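Teaching a simulated arm to type, and why I'm not sold yet

November 28, 2022

I told Filipa Quintela in September that I would give the Altska set a fair try before complaining about it. So I have now spent more evenings than planned steering a simulated arm over a boxy old-style computer with a stick in its gripper, saving each attempt for a policy to learn from.

The pitch is that simulated examples are cheap. They are, if you don't value your time. We saved 200 attempts and kept 81. The rest went out for dull reasons: wrong key, a long pause while I hunted for the right angle, an arm path I wouldn't want anything to copy.

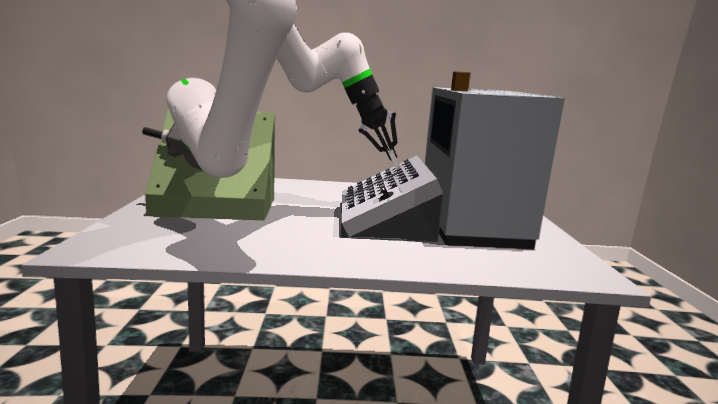
What I count as a good example

My rule was strict at first. One key named at the start, one approach, one press, back out. Zhuoran Tan thinks I throw away too much, and that a learner needs to see a person miss and fix it. Maybe. I've read that argument many times and seen few people check it on their own data.
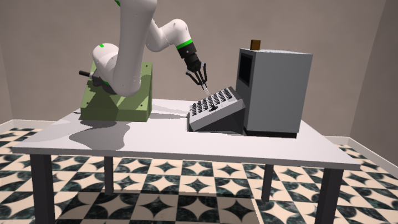 Stick over the upper rows, arm coming in from the pedestal side.

Small keys in a plain grid are a nasty choice of target, and I mean that as praise. Being one row off looks almost right from across the room. A score based on distance would call it a decent try – the person waiting for the letter would not. I ended up judging every attempt from the close view and ignoring the wide one until I had made up my mind.

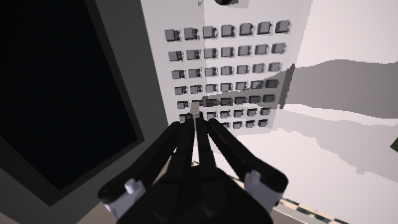

Close view from the gripper, with a shadow across part of the keys.

The shadows bother me more than they bother Zhuoran. If the light never moves, a model could learn that a certain dark band means "go down now" and look brilliant until somebody shifts the lamp. I asked for varied lighting in the next batch. Brahim Ragab says some 140 more attempts would settle it. I don't see how more of the same light settles anything.

We also have seven attempts that he and I scored differently, twice. They are still in a separate folder.

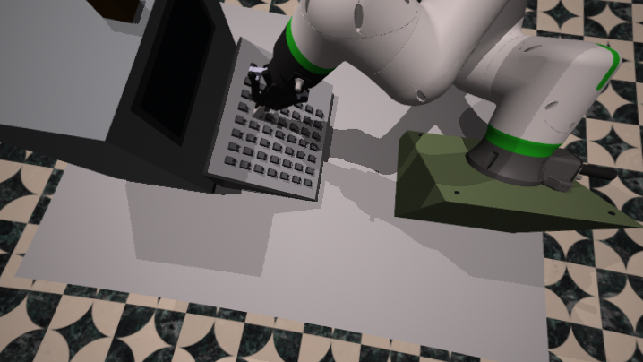
Can you train on simulated attempts alone and skip the real arm?

I wouldn't. Use them to get the reaching motion started, then hold back a set of real presses and believe those numbers first.

The next batch starts once the lighting change is in. I'll post the scores for both batches, including the bad ones.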